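The marble paper experiment, plus a few odds and ends

28 Oct 2025

Hello again, everybody! I promised last time that I'd get around to the contact paper question, and so many of you wrote in about it (hello to the whole Isley crowd, you are relentless) that I figured I'd better give it the long slot this month.

So, the background for anyone new. My workbench has slats, long ones with grooves between them, and they're wonderful for bolting things down and terrible for everything else. Screws roll into the grooves. Washers disappear. I once spent a whole evening fishing for a spring the size of a grain of rice, and then found it in my sleeve. Colette Lebrun told me back in February to just lay a big sheet of something smooth over the middle and be done with it, and of course I ignored her for months, and of course she was right.

I went to Bodin for the paper. They had plain white, they had a fake oak that looked like a motel dresser, and they had a whole shelf of marble. I stood there far too long. The plain white was the sensible choice and I had it in my hand, I really did, and then I walked out with the marble.

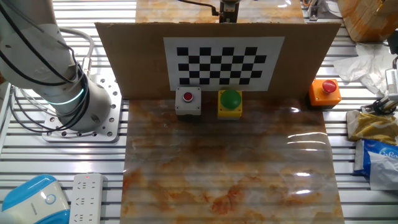 Button boxes are what I've been putting together most nights, and they were the real reason I wanted a clean surface. If you've never made one, it's a lovely small project – a little enclosure, one button on the top, two wires and a bit of patience. I like to give each one its own color so I can grab the right one without reading a label, and I wasn't sure how that would go over such a busy pattern. Pretty well, I think! The yellow box with the big green dome jumps right out against all that cream and rust, and so does the orange one with the red mushroom button. The gray one with the small red button is more modest, but I have a soft spot for it. It's the one I'd give to somebody building their first.

Now the complaints. It's shiny. I knew it would be shiny, it said glossy on the roll, but I hadn't thought about what my overhead lights would do to it, and you get these white streaks across the surface that move when you move. Soldering over it makes me squint. I've started angling the lamp lower and that helps some. If you work under bright lights, get the matte version and save yourself the trouble.

A few of you asked how to get it down without bubbles. I don't have a magic trick. Wipe everything first, peel back a hand's width of the backing, stick that edge, then pull the rest of the backing out from underneath with one hand while you smooth with the other. An old store card wrapped in a sock works fine. Over slats you'll want something stiff under the paper or it'll sag into the gaps and tear the first time you lean on a screwdriver. Cardboard will do for a while.

And do your cutting somewhere else, please. A craft knife goes through this stuff like butter.

On to smaller things. The Vunum parts swap is back on, and we have 20 tables this time. Bring your spare switches, knobs, enclosures, whatever's been sitting in that drawer. Last time somebody brought 300 toggle switches in a cookie tin and they were gone before the coffee was ready. I got four and I regret not getting more.

The Bristeson folks are also looking for people to help sort their donated hardware. It's a long table, good company and decent sandwiches. Write back to me and I'll pass your name along.

Next month, labels! I have opinions about label tape and I've been saving them up.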